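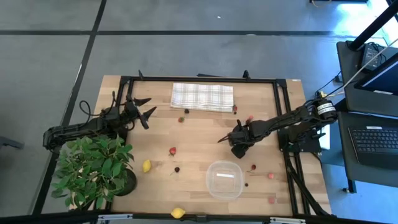
4.2 Pano e fruta pequena

O pano xadrez, bege e cinza sobre fundo branco, entrou no protocolo por ser o que havia na gaveta, critério metodológico mais comum do que a literatura admite. Estendido sobre a mesa de madeira clara (Figura 3), serve de referência para a arrumação da fruta. Das 131 composições do conjunto Hutivard, 51 usam morangos ou amoras, sempre em pequena quantidade, porque o orçamento de agosto não previa cestos inteiros.

A amora fica junto ao pano e o morango, ainda com a coroa verde, um pouco mais à esquerda. Doze avaliadores classificaram o arranjo como "casual"; os autores tinham pedido "equilibrado".

Figura 3. Pano xadrez estendido, amora e morango sobre a mesa.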